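Tindall Village List
September
Posted by Diane Tremblay

Re: Tablecloths and teas for the harvest supper

Maëlle Beaulieu wrote:
> Does anyone still have the cloths from last year? We've got 14 tables
> to cover and I can only find two. Also, is Wednesday still all right
> for the baking evening, or has it moved again?

Dear Maëlle and all,

Wednesday is still on, half past six, come in by the side door as the front one is sticking again. Bring your own apron and a tin to take things home in. I'll do the scones and Lise has very kindly offered her plum loaf, the one with the crunchy top that went in ten minutes last time (I had hardly sat down!).

As to cloths, I have a few in the airing cupboard and Kirsten thinks there are more in her loft. I do love a bit of fruit and flowers on a supper table – plain white always makes me feel I'm waiting for the dentist. 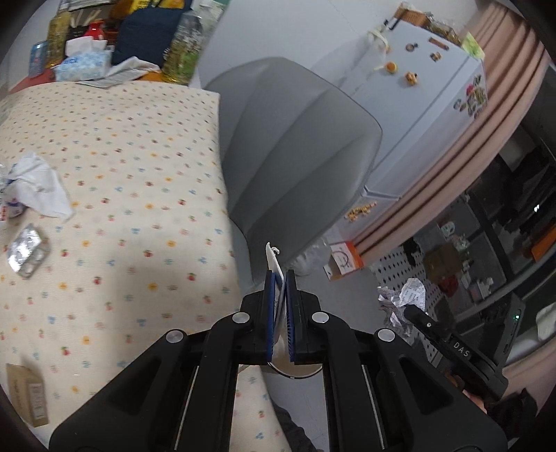

Cherries and little flowers, the sort of pattern I mean.

If yours has an old tea stain, do try soaking it overnight in cool water with a spoonful of bicarb before it goes near the machine. My mother swore by it and I have rescued some dreadful things that way. Iron it slightly damp, on the wrong side, and roll it round a cardboard tube so you don't get those creases that no amount of crockery will hide.

Now, the urn. Neville says the old Plullov one will manage if we fill it by five, but it takes an age and it does grumble. Could somebody lend a second? I would also be glad of teaspoons, as ours seem to wander off every winter.

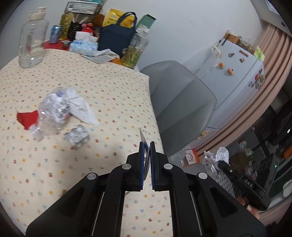
Red fruit, orange-yellow flowers and a touch of blue on cream.

I'll put the raffle list up by the weekend. Do shout if you have jam to spare.

Love to all,
Diane

Comments

Kirsten Paquette: Been up in the loft. Five cloths, one with a burn mark, but a cake stand would cover it.

Neville Hulme: I never said it grumbles. It hums.

Lise Simard: Two plum loaves this time, then!

Recent messages
Lost grey cat, Mill Lane
Lift wanted to the station, early mornings
Spare apples, help yourselves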